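Tuesday, September, bedroom end of the workshop 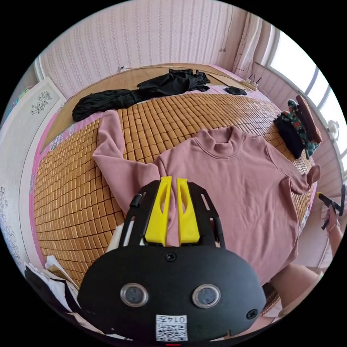

*Pink mock-neck laid out on the bamboo mat, sleeves spread, before folding.*

Sweater day at last! I have been putting off the knits for most of the month, because shirts are so much more forgiving and I had a nice rhythm going with them, but the bin of long-sleeved things was getting silly and Ettore (Bellini, for whoever reads this after we've all moved on) asked very politely whether the winter section of the folding guide would be done before winter. Fair question.

Started with the dusty-pink one with the mock neck. I like it as a first piece since the neck is short and folds over into a little ribbed band, so there's no big floppy collar to argue with. Laid it flat on the bed with the left sleeve going up toward the black clothes at the top and the right one straight out to the side. I know the old instructions say both sleeves out level like a scarecrow. I don't think it matters much at this stage, as long as neither one is trapped under the body, and I'd like to take that line out of the guide if nobody objects.

A word about the mat. We left the bamboo one on the bed this time, and I've come around to it completely. On the plain sheet the knits drag, and you end up smoothing the sheet as much as the sweater. On the little bamboo tiles you can slide the whole garment over a hand's width and it goes along with you. The grid helps too, I find myself lining the hem up with a row of tiles without thinking about it. The one thing to watch is a loose loop of yarn catching in the gaps between tiles. I went over the mat with my palm first and felt one rough spot near the foot end, which I'll sand down before the chunkier knits go anywhere near it.

Two ways of folding tried this morning:

**The Brerka fold** (the one on the card taped inside the closet). Sides to the middle, sleeves laid down along the back, then thirds from the hem up. Comes out as a neat rectangle and the neck ends up on top, where you can see it. It takes a bit of fussing to get the sleeves to lie flat, and on this sweater the cuffs made a lump in the bottom third that I could feel through everything. Folding each sleeve back on itself once, at the elbow, got rid of most of it.

**The Babalola fold.** Half lengthwise first, sleeve on sleeve, then both sleeves tucked across the body together and the whole thing rolled or folded up from the bottom. Much faster, and I enjoyed it, but the neck gets creased right down the middle and I don't love that on a ribbed band. Fine for a suitcase. For a shelf I'd stay with the first one.

I weighed the sweater on the kitchen scale while I was at it, 300 g, so for the guide it goes in with the middle group. My thinking on the groups at present:

- under 200 g: can stand on edge in a drawer, folded in thirds
- 200 g and up: flat on a shelf, stacked, heaviest at the bottom
- anything with a tall collar: flat whatever it weighs

So "middle group" is really "shelf group," now that I write it out. There used to be another line at 100 g for thin tops, and I've dropped it, as I could never tell the difference in how they behaved. Ettore, if you had a reason for that line please shout before I retype the page.

Stopped for lunch, and came back to find I'd left the sweater half folded, which was a useful accident. The creases from the Brerka fold had barely set after around an hour. I shook it out, laid it down again, and couldn't find them except for a faint one across the left sleeve. I'd like to leave one folded over a weekend and look again, maybe the pink one and something coarser next to it.

The Truson shelf dividers are still in their wrapping by the door. I keep meaning to try them. The stack height we want depends on them, so there's not much point measuring shelves until they're in. The Girulton drawer sticks on the right again (candle wax on the runner worked last time, the stub is in the jar with the pencils).

Next:

- sand the rough spot on the mat
- go through the black clothes at the top of the bed and see what's knit and what isn't
- redo the Brerka card with the elbow fold drawn in, bigger lettering please, I had to hold it up to the window
- weekend crease check
- find out if the floral-edged pink sheet can be tucked in tighter on the wall side, it creeps out past the mat and I'm forever pushing it back

Left the sweater folded on the shelf, neck up. Please don't wear it, whoever is cold.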